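Clutirance 洗链器套装使用记录

入手的时候是春天，骑到九月，累计800公里出头一点就不再往下记了，所以下面的感受都以这800公里为准。车是一辆普通的公路车，油压碟刹，链条没有换过，平时用湿性链条油。路线以 Prururcombe 河堤那条为主，前半段是铺装路，后半段有碎石和泥，下过雨之后链条会很脏，骑一趟回来飞轮上能抠出沙子。

之前洗链条的办法是旧牙刷加洗洁精，后来用过 Drendari 的单体洗链器，再后来才换成这一套。三种都说不上多高级，主要区别在费不费手，还有地上脏不脏。

包装里的东西

洗链器主体一个，塑料外壳，上盖可以整个拆下来。里面有滚刷和一块海绵，滚刷是插在轴上的，可以单独换。另外有2把手刷，一把细长，刷飞轮缝隙用，一把弯头，刷牙盘和导轮用。清洁剂一瓶，200毫升。还有一张折页说明书，中文部分翻译得比较生硬，但是图画得清楚，照着图做就行。

没有送手套，也没有送接油的托盘。第一次用的人建议先把这两样准备好。

装上去

把车架在维修架上最方便，没有维修架的话倒放也能洗，不过倒放的时候洗链器要反着扣，液体容易从上盖的缝里渗出来。我在楼下倒着洗过，渗得不多，但是后叉上挂了一道黑印，后来专门又擦了一遍。

卡扣是上下两个，扣紧时有一声脆响。新的时候偏紧，指甲短的人可能得拿钥匙帮一下，用过几回就松快了。链条放进去的时候要注意方向，外壳侧面有箭头，和链条走的方向一致。箭头是压在塑料上的，没有上色，光线暗的地方看不清楚，我拿白色的修正液描了一下。

把手部分可以折叠，有个小钩子挂在后拨上，洗的时候不用一直用手扶着。这个设计比 Drendari 那个好，那个只能左手拿着、右手摇曲柄，时间长了左手很酸。不过小钩子比较短，长腿的后拨挂上以后洗链器会有点歪，链条进出口那里会蹭到外壳，能听到沙沙的声音，不影响清洗。

清洗效果

说明书上写倒清洁剂到刻度线，往回摇曲柄。我一般先摇一轮，把黑水倒掉，再加一次新的，摇到液体颜色不再明显变深为止。整个过程算上拆装和冲水，30分钟做得完，赶时间的话跳过飞轮还能更快。

链条外侧和滚子洗得很干净，金属的颜色能露出来。内侧片之间稍微差一点，手指捏着转一圈还是能捏出一点灰。这一点各家的洗链器都差不多，真要彻底洗干净，还是得拆下来泡。平时保养的话，我觉得到这个程度够了。

滚刷的毛偏硬，刷泥很有效，缺点是甩水。摇得快的时候会从出口往外甩小黑点，落在轮组和碟片附近。有碟刹的朋友一定要把碟片遮住，或者干脆把后轮拆了，装一个假轴来洗。我第一次没遮，骑出去刹车叫了一路，后来用酒精擦碟片，又磨了一遍来令片才好。说明书里提到了这件事，不过放在最后一页，字很小。

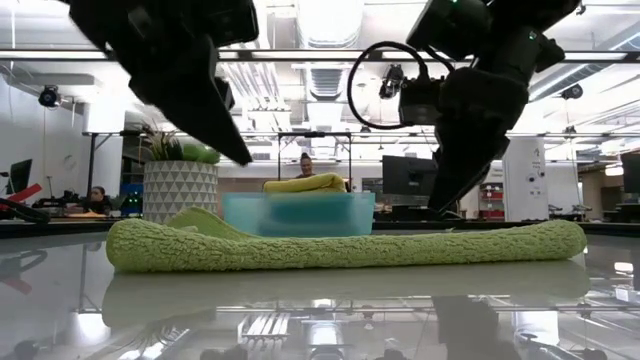 青柠绿色的毛巾，卷着横放在桌上，后面是半透明的塑料盒

洗完以后链条要冲水、擦干、再上油。擦链条的布随便什么都行，旧T恤最好用，绒太长的容易把毛留在链节里。晾的时间我没有严格算过，一般是下午洗，晚饭后上油，第二天早上出门之前再把表面多余的油擦掉。湿性油如果不擦，河堤那一段骑回来又是一层灰。

清洁剂

附送的清洁剂是橙子味，味道比较冲，在阳台上用可以，关着窗户在屋里用会头疼。去油能力正常。200毫升听着不少，按刻度线倒，每次洗两遍，很快就见底了。我那瓶没有撑过夏天，后来换成了 Zaugg 的浓缩型，兑水用，味道淡，泡沫多一些，洗出来的效果看不出差别，算下来便宜。

需要说明的是，Clutirance 在包装上写了建议使用原装清洁剂。我用别家的到现在外壳没有发白也没有开裂，密封条也正常。至于汽油、煤油这一类，我没有试，也不打算试。

洗下来的黑水不要往花坛里倒。我是攒在旧瓶子里，静置之后脏东西会沉底，上面的还能再洗一遍飞轮。

耐用性

滚刷到九月已经有点倒毛，靠外侧的那一排比较明显，还能用。海绵坏得最快，边上已经缺了一块，碎屑会跑到液体里。海绵的作用是把链条出来时带的液体吸掉一点，缺了之后滴得比以前多。配件可以单独买，滚刷和海绵是一包卖的，不能只买海绵，这点不太合理。

外壳掉在水泥地上过，角上磕出一个白印，没有裂。卡扣目前没有变松到会自己弹开的程度。小钩子的转轴进了沙子之后会卡，用水冲一冲就恢复了。

两把手刷里面，细长的那把很好用，飞轮片之间能伸到底。弯头那把刷毛太软，刷牙盘上的干油泥刷不动，我基本还是拿旧牙刷。

跟 Drendari 单体款比

Drendari 那个没有挂钩，刷毛更软，甩水要少一些，体积也小，放进旅行袋里不占地方。如果经常带车出去参加活动，晚上在旅馆门口简单洗一下，那个更合适。Clutirance 这套体积大，胜在洗得快，手也轻松，适合放在家里固定使用。两个我都留着，Drendari 现在给家里的通勤车用，那辆车链条松，软刷够了。

有人问变速多的链条窄，能不能用。我的公路车没有问题，滚刷的间隙足够。带全包链罩的城市车装不进去，这个买之前看一下自己的车就知道。内变速但是链条露在外面的可以用，只是没有后拨可以挂，得用手扶着。单速车也一样，而且要看飞轮能不能倒着空转，死飞的话往回摇的时候后轮会跟着转，得让后轮离地。

优点

挂钩省力，一个人能操作。
洗泥沙效果好，速度快。
细长手刷好用。

缺点

甩水，碟刹车要做好遮挡。
海绵不耐用，而且不能单买。
附送的清洁剂味道大，量也偏少。
方向箭头不显眼。

什么人适合买

每个星期都骑，路上有灰有泥，又不想每次都拆链条的人，可以买。只在晴天骑铺装路，一个月擦一次链条的，用布和一把刷子就可以了，买回来多半放在柜子里。已经有 Drendari 或者类似产品，而且没觉得手酸的，也不用换。

购买的时候留意一下有没有带清洁剂的版本和不带的版本，外包装颜色一样，差别只在右下角的一行字。我下次会买不带的，另外配 Zaugg 的浓缩液，再多备一包滚刷和海绵。

冬天的情况还没有用过。河堤那边冬天有时会撒盐，到时候洗的次数会多，滚刷能坚持多久要等骑完再补充。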